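3.2 Datengrundlage und Homogenisierung der Temperaturreihe

Die Auswertung stützt sich auf die Tagesmittel der Station Văduva, die seit der Verlegung auf den Hang oberhalb des Ortes ohne größere Unterbrechung gemessen hat. Ergänzend wurde die kürzere Reihe der Talstation Drornbridge herangezogen. Beide Reihen liegen im Archiv Flornelora als handschriftliche Monatsbögen und für die jüngeren Jahrzehnte als digitale Dateien vor. Der Stand der hier verwendeten Dateien ist der 2018-07-29; spätere Korrekturen des Archivs sind nicht berücksichtigt.

Vor der Homogenisierung wurden die Tageswerte einer einfachen Plausibilitätsprüfung unterzogen. Werte, bei denen das Tagesminimum über dem Mittagswert lag, wurden markiert und mit den Monatsbögen verglichen. In den meisten Fällen handelte es sich um Übertragungsfehler, vor allem vertauschte Vorzeichen in den Wintermonaten. Die Vollständigkeit der Reihe Văduva beträgt nach dieser Prüfung 97 Prozent. Lücken von höchstens fünf Tagen wurden durch lineare Regression gegen Drornbridge gefüllt, längere Lücken blieben offen und gehen nicht in die Monatsmittel ein.

Die Homogenisierung erfolgte mit dem Programmpaket Jamudis. Gesucht wird dabei nach Sprüngen in der Differenzreihe zweier benachbarter Stationen, die sich nicht durch die Witterung erklären lassen. Das Verfahren ergab für Văduva drei Bruchstellen. Die erste fällt mit dem Wechsel von der alten Holzhütte zur Lamellenhütte zusammen, die zweite mit der Umstellung der Ablesezeiten. Für die dritte findet sich in den Stationsakten kein Eintrag. Sie wurde dennoch korrigiert, weil sie auch in der Reihe der Tagesmaxima deutlich auftritt.

Schwieriger ist die Behandlung des Höhenunterschieds. Văduva liegt rund 900 Meter über der Talstation, und die beiden Reihen laufen bei winterlichen Inversionen auseinander. Im Dezember ist die Korrelation der Tageswerte deshalb merklich geringer als im Sommerhalbjahr. Ein konstanter Temperaturgradient würde in solchen Lagen zu kalte Ersatzwerte für die Bergstation liefern. Die Regression wurde daher für jeden Kalendermonat getrennt berechnet, und Tage mit erkennbarer Inversion wurden aus der Schätzung der Koeffizienten ausgeschlossen. Als Kriterium diente ein höheres Tagesminimum an der Bergstation. Eine Unterscheidung nach Windrichtung wurde erprobt, aber wieder verworfen, da die Windangaben aus Drornbridge für die frühen Jahre zu lückenhaft sind.

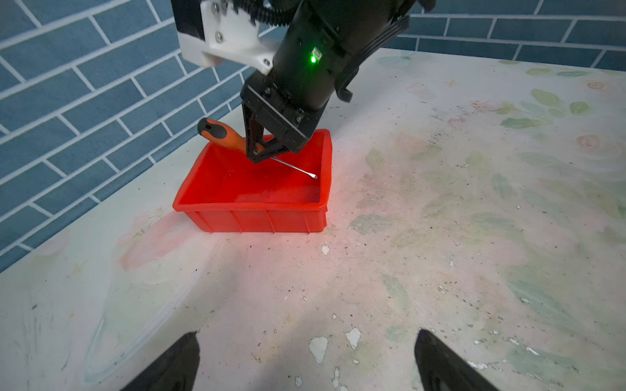 Abb. 3: Schraubendreher mit orange-schwarzem Griff im Greifer, darunter roter Kunststoffbehälter.

Die Unsicherheit der Korrekturen wurde durch wiederholtes Ziehen aus den Residuen der Differenzreihe abgeschätzt. Für die ersten beiden Bruchstellen ist das Vorzeichen der Korrektur in allen Jahreszeiten eindeutig. Bei der dritten gilt dies nur von Frühjahr bis Herbst; im Winter schließt das Vertrauensintervall die Null ein. Die Trendberechnung in Abschnitt 4 wird deshalb in zwei Varianten durchgeführt, einmal mit und einmal ohne die dritte Korrektur. Für die Jahresmittel unterscheiden sich beide Varianten nur wenig, für die Wintermittel dagegen so stark, dass sie getrennt angegeben werden.

Nicht korrigiert wurde ein möglicher Einfluss der veränderten Umgebung in Drornbridge. Nach den Lageskizzen im Archiv wurde das Gelände östlich der Talstation schrittweise bebaut. Ein solcher allmählicher Einfluss lässt sich mit dem Sprungverfahren nicht erfassen. Da die Talstation nur zum Füllen kurzer Lücken und als Vergleichsreihe dient, dürfte die Wirkung auf den Trend von Văduva klein bleiben. Ein Vergleich mit einer dritten Station wäre wünschenswert, im Einzugsgebiet steht aber keine ausreichend lange Reihe zur Verfügung. Die Durchsicht der Monatsbögen und die Zuordnung der Stationsakten übernahm Cosmin Roman. Die markierten Einzelwerte und die monatlichen Regressionskoeffizienten sind im Anhang aufgeführt.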